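The Trouble With Rehearsal Rooms

Every sales deck I have been sent this year makes the same promise. Buy the simulator, let your home robot practice inside it, and you will save yourself the months of bumping into real furniture. Jikbridge is the latest to make the offer, and I spent most of March with its trial license. I am writing this in August 2024, with the trial long over and the follow-up calls still coming.

The package is sold as a library of furnished rooms plus a set of tools for running navigation tests in them. You pick a room, pick a start point, give the robot a target and let it go. The small plan costs $100 a month. The one with the features you will want costs $2000, and you have to talk to a person before they will let you pay it.

I will say what is good first. Setup took me an afternoon, and the manual is written in plain sentences. Tests run fast on an ordinary desktop. When I broke something, Kirstin Lindsay on their support desk answered within the hour and didn't try to sell me anything. I have paid more for worse.

My complaint is with what the rooms teach. A bedroom with a carpet, a dresser and a wastebasket sounds like a fair test until you think about what a carpet does to a wheel. It drags. It bunches up at the edges. In simulation, a floor is only as difficult as somebody bothered to make it, and the default setting in this product is very forgiving. 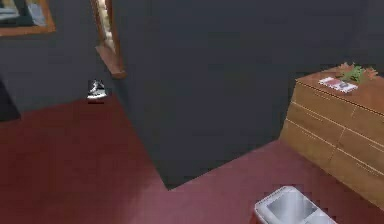

Then there is the matter of looks. The surfaces are simple and the textures are coarse, and the company's answer is that a planner working from shapes doesn't care about wood grain. Fine, if that is all you are buying it for. But the brochure also talks about training vision, and a camera does care. A plain gray wall with barely any shading on it is a poor stand-in for the wall in my hallway, which has scuffs, a thermostat and sunlight crawling across it all morning.

I put this to Dariusz Duda, who builds delivery carts at Brustia and has used three of these packages. He was kinder than I am. "It catches the stupid mistakes," he told me. "If it can't get out from behind a chest of drawers in there, it won't do it in your house." I accept that. I would just like the price to reflect a tool for catching stupid mistakes - and the advertising too.

Fodavari, the main competitor, is no better on floors and charges extra for clutter. Geddes gives you fewer rooms but lets you change the friction without opening a ticket, and for my money that matters more than another hundred lamps.

My own robot passed its Jikbridge tests handsomely. In my apartment it got stuck 7 times in the first week, 2 of them on the same rug. The sales rep suggested I model the rug. I asked who would be doing the modeling, and he said it was included in the larger plan.

I have stayed on the small plan's mailing list and let the license lapse. If they publish results from real homes, with the failures left in, I will look again.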